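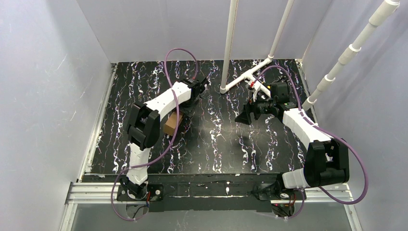

Home Browse Ask Packing & Moving Log in

Small box flaps wont stay down

Packing orders for my shop Ludetine, small brown cardboard boxes, 44 to go out by 2 pm. Flaps keep springing back up. Tape lifts too. Any tricks?
Wulan Ngui

Lamont
Fold each flap right back the other way first – hard crease. Then short ones in, long ones over. If the sides start leaning like this, square it up before you tape.
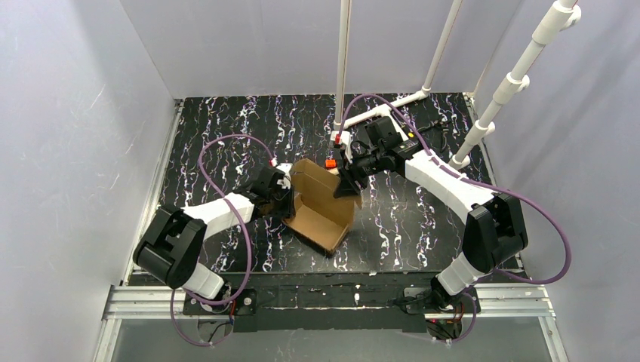
Junimholm
Wider tape. Did over 200 last July, cheap stuff never sticks to cardboard. Rub it down with your thumb, edges aswell.

Zavulier
just use a satchel mate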